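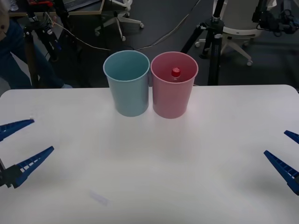

Two cups and a bottle on a white table.

Pets > Dogs > Opinion

Leave the old dog where he sleeps
by Hedvika Kadlec

Many owners buy a new bed when their dog becomes old. I did it also. The bed came from Danko, it was thick and soft, and my dog Broltness looked at it for one evening and went back to his blanket behind the kitchen door. He is deaf now and sees badly, but he knows that corner by smell.

My opinion is that we change too much around old dogs. We move the bowl, we buy a ramp, we try another food every month. Each thing is meant kindly. For the dog it is a house which is suddenly strange.

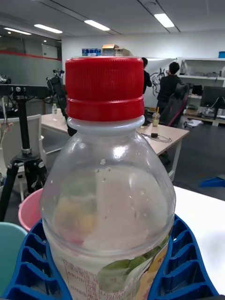 My neighbour Vilém Kopecký does not agree with me. He says a dog with sore hips must have a good mattress, and he is right about the hips. But then put the mattress under the old blanket, in the old corner – and do not wash the blanket the same day. We did this in October, and Broltness accepted it after five nights.

Of course, if the vet asks for a change, make it. I speak only about the changes which we make for ourselves, when we feel sad that the dog is old.

Contact | Copyright Adimdale 2022 | Back to top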